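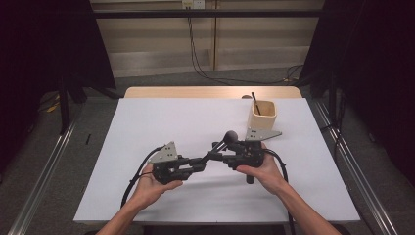 Both grippers on the board at the Jolbridge workshop, with the cup behind.

So we finally have a matching pair! I've been building these hand-held grippers with Solène Langlois in the shared workshop at Jolbridge, and this month the second one caught up with the first (same black jaws, same metal plate on top, same fat cable running back along your arm). We're calling the project Istau. Parts so far have come to 64 dollars, mostly screws and the plastic for 33 printed pieces, two of which I printed backwards.
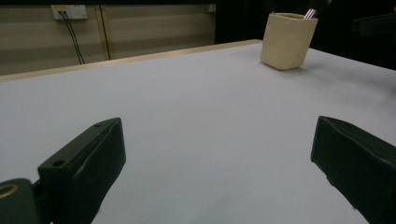 Page last changed: June 11, 2024

The fingers already have some scuffs on their inner faces, and I kind of like them that way. Solène wants to try a slimmer tip next, and I'm still fussing over the cable ties, so expect another update once we quit arguing about it. Want to have a go yourself? Bring something small to pick up and come find us at the white table in the back.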